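The Inventory at Urio Street

The instructions for clearing the flat ran to four pages and were written by Océane Beaulieu, who had not seen it. She had the lease, the floor plan and a key that opened the street door but not the inner one. Fermín Cabral had the key to the inner door. He arrived on the Saturday at ten past eight in the morning, with two rolls of tape and the instructions folded into his coat.

Section one dealt with the order of rooms. Bedroom, passage, bathroom, kitchen. The reasoning was given in a footnote: bedrooms contain large light things, kitchens contain small heavy ones, and a person's judgement of weight gets worse through the day. Fermín read the footnote twice and began in the kitchen.

The previous tenant had been a man named in the lease only as the occupant. He had lived there for some 155 months and had left in April. The rent had been paid from an account at Plilteck, where he had worked in calibration, and when the payments stopped Plilteck had passed the matter to Gidau, who cleared flats. Océane worked for Gidau. Fermín was paid by the job.

He started with the cupboard over the sink. It held jars, all of one pattern, with the lids screwed down to the same point so that the seam of each lid stood in line with the seam of the glass. He packed them in newspaper. The second cupboard held nothing but the shelf paper, which had been cut to fit round the bracket screws. He left that where it was. Section three said that linings were fixtures.

By half past nine he had reached the cartons.

They were flat food cartons, emptied and opened out, and they filled the whole of the tall cupboard by the door. The occupant had kept them on edge like files. Each had been slit along one seam. Fermín took out the first and laid it on the worktop tiles to see if there was anything written on the inside. There was. In pencil, small and upright, it gave an hour, a temperature and a word. The word was "adequate".

He took out the second. An hour, a temperature, "adequate". The third had a different temperature and the word "poor".

He rang Océane.

"Section two," she said. "Printed packaging is waste."

"It's been written on."

"What with?"

"Pencil."

He heard her turning pages. Section two made no mention of pencil. She asked him to describe the cartons and he told her that they were white, that they came from different makers, and that they seemed to be in order.

"In order of what?"

"I don't know yet."

She told him to bag them. He said that he would. Then he put down the telephone and went on taking them out, one at a time, and setting each on the tiles before he turned it over.

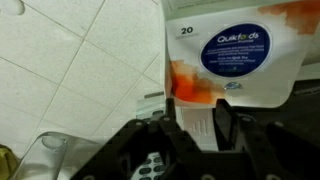
The Quikfoods carton, with the orange splashes and the number 20.

It was the one he remembered afterwards, chiefly for what was on the back. The hour was there, and the temperature. Where the word should have been, the occupant had written a name, Verach, and under it, "stayed to eat". The pencil had been pressed hard enough to raise a ridge on the printed side, which could be felt with a thumb but was difficult to see.

Fermín put it to the left. He put the others to the right.

After that he read every one. It took until the light had moved off the sink and on to the wall. The grades went on as before, adequate and poor and now and then good, and every so often there was the name. Verach brought salt. Verach says less time. Verach did not come. On a carton from near the back of the cupboard the occupant had recorded no temperature at all, only the hour, which was late, and the words "ate cold, standing, talked".

Then the name stopped. The temperatures continued. They were given to one more decimal place than before.

The last carton carried a figure, 2232, and no unit. Fermín considered it for some time. It was too high for an oven and too long for an hour. It might have been a count of meals, or the last part of a telephone number. He wiped his hands and tried it as the latter, on the exchange for that district, and the line rang without being answered. He let it ring for as long as seemed reasonable.

Océane telephoned at three.

"Where have you got to?"

"Kitchen."

"You should have finished the kitchen last."

"I'll be finishing it last," he said.

She asked about the cartons. He said that most of them were bagged, and this was accurate. She asked what he meant by most. He told her about the temperatures, and then about the salt. She said nothing for a while -- he could hear a printer running behind her -- and then she asked him to hold the line.

When she came back her voice was the same as it had been.

"Section four," she said. "Personal correspondence is to be boxed, labelled and retained against a claim."

"Is it correspondence?"

"Is there a name on it?"

"On some."

"Then box those."

He took a box from the passage and laid the cartons in it in the order he had found them. The ones without a name he looked at again. It was hard to say where the correspondence began. In the end he emptied the bag and boxed them too, which needed a second box and most of the tape.

On the label there was a line for contents and a line for the claimant. He filled in both in pencil, and went to start on the bedroom.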